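## 4 讨论：“想去”能说明多少问题

### 4.1 意愿题测到的是什么

疫情之后，旅游研究里流行一种推断：出行受限期间积压下来的愿望会在限制解除后集中释放，因此限制期内测得的出行意愿可以当作恢复期需求的先行指标。前一节的结果与这一推断在方向上并不冲突，受访者的意愿得分普遍偏高，两个目的地 Uvville 和 Misance 都是如此。我们对这个“方向一致”没有多少信心，理由分几处交代。

先看题目本身。问卷沿用的是目的地意愿研究中最常见的句式，“如果没有任何限制，您有多希望在未来一年内前往某地”。条件从句一次性拿掉了受访者平时要掂量的几乎所有东西：假期、价格、同行人是否有空、家里老人由谁照看。拿掉之后剩下的判断，很难说还是一个关于出行的判断。访谈中有受访者给 Uvville 打了最高分，追问之下却说不出该地在哪一国，只记得看过一段海岸的短片。这样的回答放进回归模型里，与一位已经看好机票的受访者没有任何区别。

Guerreiro（Clementina Guerreiro）在其关于 Misance 的早期工作中已经提到这一点，她把这类得分称为“好感的溢出”，建议与意愿题同时放入一道无关地点的好感题作为对照。我们照做了。对照题与意愿题之间的相关比我们预想的高得多，高到让人怀疑两道题在受访者那里是不是同一道题。Guerreiro 的原文对此较为乐观，认为扣除共同部分后的残差仍有预测力；我们用同样的办法扣除之后，残差与实际预订之间看不出稳定的关系，换一种编码方式，符号就会变。

也可以反过来辩护：意愿题本来就不为预测个体行为而设，它反映的是总体情绪，个体层面的噪声在加总后会相互抵消。这种说法成立的前提是噪声没有共同的来源。在疫情期间，这个前提恰恰最可疑。当所有人同时被关在家里、同时刷到同一批风景视频时，偏差是朝一个方向走的，样本再大也抵消不掉。

### 4.2 样本与流失

第一轮调查于四月通过 Yeom 样本库进行，共发出邀请 2,000 份，回收有效问卷 1,537 份。单看回收率，这是一个会让审稿人放心的数字。第二轮追踪回访的是同一批人，完成者为 959 人。也就是说，第一轮受访者中有将近四成没有回答那个真正要紧的问题：后来去了没有。

常规处理是比较流失者与留存者在第一轮的人口学特征，若无显著差异，即视为随机流失。我们做了这一比较，年龄、性别和受教育程度上确实没有明显差别。但我们不认为这足以支持随机流失的结论。旅行研究中的流失有它自己的毛病：正在旅行的人不太会填问卷，计划落空的人也不太愿意填一份专门追问计划的问卷。前一种流失会压低实际出行率，后一种会抬高它。两者各占多少，手头的数据回答不了，用年龄和性别做加权也碰不到这个问题。

我们尝试过对缺失的部分作极端假设。若假定流失者全部没有出行，意愿与行为之间的关联明显减弱；若假定流失者全部出行，关联几乎消失，原因是低意愿组中的流失比例略高。这两个假定当然都不可信，不过它们之间的距离说明，前一节表中的置信区间所表达的精确程度，有相当一部分是虚的。读者如果只引用那张表，请连同这一段一起引用。

另外还有样本库的问题。Yeom 的会员按完成问卷的数量累计积分，其中不少人同时参与多项旅游类调查。一位受访者在开放题中写道：“上周那份也是问这个岛的。”我们无从知道“上周那份”是谁做的，也不知道它用了什么措辞。一个被反复询问是否想去某地的人，对该地的好感至少有一部分是问出来的。

### 4.3 预订记录能否充当裁判

鉴于自报出行的毛病，我们引入了 Allix 平台提供的预订记录作为外部校标。数据冻结日为 2023年1月16日，星期一，此后的退改不计入。许多同类研究在引入平台数据之后便把它当作“真实行为”，自报数据与之不符的部分一律归为回忆误差。我们对此持保留态度。

预订不等于出行，这一点不必多说。麻烦更多出在匹配上。Allix 的记录以账户为单位，问卷以个人为单位，一家人共用一个账户的情形很普遍，由子女替父母下单的也不在少数。匹配成功的受访者偏年轻、偏独自出行，而这部分人本来就是意愿与行为较为一致的一群。拿他们来验证意愿题的效度，多少有些先射箭后画靶的意思。

退改政策同样需要留意。恢复初期，平台为招揽客人放宽了免费取消的条件，于是出现了一批几乎没有成本的预订。有受访者为同一个假期分别订了 Uvville 和 Misance 的住处，打算临近再定。按平台的口径，这是两次预订；按我们的口径，在取消之前也只能算作两次。若把它们解释为“需求强劲反弹”的证据，反弹的到底是需求还是取消政策，很难讲得清楚。

我们曾考虑只保留不可退的订单。这样做之后样本急剧缩小，Misance 一组剩下的订单已不足以支撑分组比较，故未列入正文。我们不打算把这个缩小后的结果说成“趋势上一致”。在这种规模上，什么都可以说成趋势上一致。

### 4.4 “报复性旅行”一词的负担

媒体与部分行业报告喜欢用“报复性旅行”来概括恢复期的行为。这个词在受访者中也有一定流传，开放题里多次出现。值得警惕的是，它一旦进入受访者的语汇，就不再是研究者的解释，而成了受访者用来给自己行为命名的现成标签。有人去邻市住了两晚，也称之为报复性旅行；有人把推迟三年的探亲归入此类，尽管探亲在任何年份都会发生。

从概念上说，要证明存在“报复”，至少需要说明实际出行超出了没有疫情时应有的水平。这个应有的水平从何而来？现有研究多以疫情前若干年的趋势外推，外推的起点选在哪一年，结论便跟着变。我们用 6 种不同的起点和函数形式分别作了外推，所得的“超额出行”有正有负。选取其中任何一种写进摘要都不难，难的是说明为什么不选其余几种。我们没有找到令自己信服的理由，因此本文不报告超额出行的估计值。

这里也牵涉到目的地之间的比较。Uvville 的意愿得分高于 Misance，当地旅游部门据此可以写出一份相当好看的材料。但 Uvville 在调查期间投放了大量线上广告，Misance 没有。我们没有广告曝光的个体数据，无法把知名度从意愿中分离出来。将这一差异解读为目的地吸引力的差异，在我们看来是没有根据的。

有一种较弱的主张或许还站得住：限制期间说“哪里都不想去”的人，后来也确实较少出行。低端的意愿似乎比高端的意愿更有信息量。这可能是由于健康状况、收入或照护责任等稳定因素同时压低了意愿和行为，与旅行心理未必有什么关系。换用收入和健康自评来预测，效果与意愿题相差无几，而这两道题任何一份普通的住户调查里都有。

### 4.5 小额支出的回忆

第二轮问卷要求出行者回忆途中支出，并按交通、住宿、餐饮、门票、其他五类填写。前四类的填写情况尚可，“其他”一类则近乎随意。同行的两个人分别作答，交通和住宿的数目大致对得上，“其他”相差数倍的情形并不罕见。

问题部分出在归类。路上买的瓶装饮料（图 3）该归餐饮还是归其他，问卷没有规定，受访者各行其是；在景区内购买的，又有人归入门票一项，理由是“反正都是在里面花的”。我们在预调查中注意到了这个问题，却没有改题，当时的考虑是保持与 Guerreiro 问卷的可比性。事后看，这一可比性的价值有限，因为她的问卷同样没有规定，两份数据可比的地方在于含糊得一样。

有意见认为，小额支出在总支出中占比甚低，回忆误差无关宏旨。对总量估计而言大体如此。不过近来一些研究专门拿小额支出来论证游客“更愿意在当地消费”，并由此推出对本地小商户的带动作用，这时误差就不能忽略了。以我们的数据，按不同归类规则重新编码后，恢复期出行者的小额支出可以高于也可以低于疫情前的回忆值。后者还要受访者回想三年以前的零星花费，可靠程度可想而知。

若日后要继续做这一块，逐日记账或许是唯一可行的办法，代价是参与者更少，流失也更严重，于是又回到 4.2 节的困难。我们目前倾向于在后续调查中删去“其他”一类，把省下来的篇幅用于询问取消过的行程，那一部分受访者反而记得清楚。

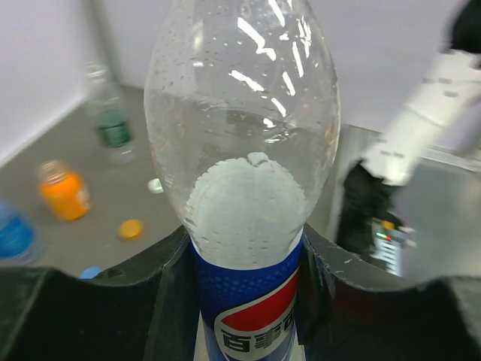
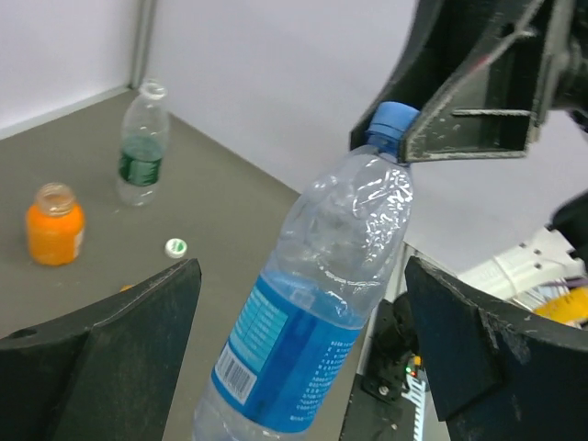 **图 3** 瓶装饮料两例，均为透明塑料瓶、蓝色标签。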